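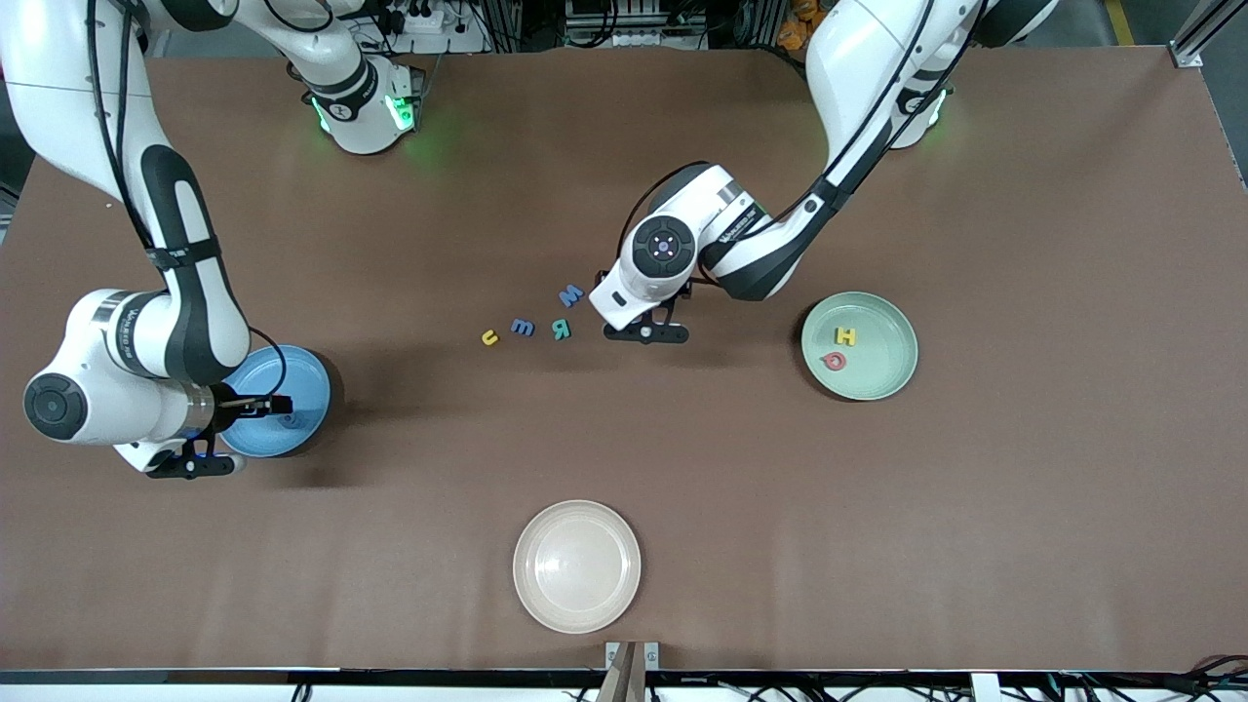 Letters and plates - notebook, Saturday, morning and after lunch

Started 9:40. I want to settle which foam letters go into the sorting set and which dishes we keep with them. Luzius Hubmann asked me to write it properly this time, so that the next person does not have to guess from my small paper notes.

Dishes on the table today: the light blue bowl, the pale green plate, the cream-white plate. The cream one is clearly bigger than the blue bowl and has a wide rim with a shallow middle. I like it for the letters that have to be laid next to each other, for spelling. The bowl is better for "put it away", because a letter can drop in and stays there. The green plate has a raised rim, so it holds a letter also when somebody pushes it a little.

Letters

The bag from Kamlow has 78 pieces, capitals and small ones mixed. I tipped everything into the grey tray and made three heaps: clear to read, unclear, damaged. Damaged are mostly the thin ones, the I and the small l, which are bent in the middle. I tried to press them flat under the Rallach catalogue over the night, but they come back to the same shape. Not worth more time.

Unclear ones, as I noted them:

M and E. The blue m lying in the row can be taken for an E that has turned on its side. I asked two people who passed and got two different answers. W belongs to the same family. From the other side of the table it is an M for everybody, and our W is blue also, so the colour does not help.

O and Q. The red ring. I say O, Luzius says Q with the tail worn off. We looked at it a long time and did not agree. In the list I write "red O/Q" until somebody finds the second red ring in the bag.

u and n. Same problem when turned. The yellow one we call u.

H is good in both directions, also R has no trouble. The green R was read correctly by everybody I asked.

Colour

Question from last week: should the colour of the letter agree with the colour of the dish? I think no. Green R to the green plate is too easy, a person does it without reading. At the moment the green plate has the yellow H and the red ring in it, and this is fine, the two colours have nothing to do with the plate. I wrote the rule like this: sort by the letter, the colour is free. If we want later a colour task we make a separate sheet.

Still open is yellow on cream. With the ceiling lamps on, a yellow letter on the cream plate is weak to see. Against the brown of the table it is very clear. Maybe we move the yellow ones always to blue or green.

Weights and sizes

Put the dishes on the kitchen scale, for the packing list. Cream plate 547 g. The green plate I weighed two times, because the first time the scale was standing on a cable. The blue bowl I forgot, to do on the next day. All the letters together with the bag are about 150 g, the scale jumps so much with light things that I do not trust it more than that.

After lunch

Cleaned the letters with lukewarm water and one drop of washing-up liquid, dried on a kitchen towel. Do not use the Skirnano spray, it leaves the foam sticky and then the letters take every hair from the table. I tested this on one damaged l and it was still sticky one hour later.

Wiped the tabletop as well. Near the window corner there is a ring from a cup, it does not go away with water.

Tried the order of the words on the paper list from Montoya. Most of them need two times the same letter and we do not have this in the clear heap. I crossed out everything with double letters, what is left is short words of three or four. Enough for the beginning.

To do

- weigh the blue bowl
- look for the second red ring
- decide on M/W, maybe a pencil mark on the back, bottom side
- new box for the dishes, the carton from shelf 938 is too low for the cream plate
- ask Luzius if we buy one more bag or cut missing letters from the foam sheets (there is blue and green left, no yellow)
- bent I and l: throw away or keep for tests with cleaning, I am for keeping

Stopped 15:20. Clear letters are in the tin with the lid, unclear ones in the envelope marked with a question mark.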